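Food Preservation 327
Handout 4: Closures and Headspace

Home canning depends on two things: enough heat to kill what is in the food, and a closure that keeps anything new from getting in. Last session covered heat. These notes cover the closure. Read them together with pages 327 to 334 of the course reader.

Headspace is the gap between the top of the food and the underside of the lid. During processing the food swells and air is pushed out past the sealing compound. As the jar cools, the pressure inside drops and the lid is pulled down. Too little headspace and food is forced out under the lid, leaving bits on the rim. Too much and the air may not all vent in the time given.
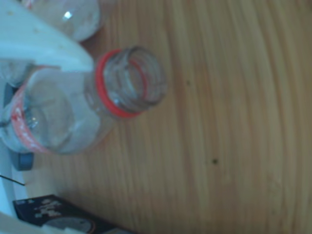

Sealing surfaces come in several kinds, and students mix them up on the lab report. The seal on a two-piece lid is made by the compound pressing on the top edge of the glass. The threads only hold the band in place. On a screw-top jar like the one lying on its side, the lip is slightly thickened and the threads sit right at it, so wipe both before closing. A nick in the top edge is reason to reject a jar. A scratch lower down on the threads usually is not, but note it on your sheet.

Bands go on fingertip tight. A band forced down hard traps air, and the lid can buckle — this was the most common fault in the July section.

For lab: bring 2 clean jars and your Ocampo worksheet. Check seals after the jars have cooled fully, with the bands off. Unsealed jars go in the refrigerator.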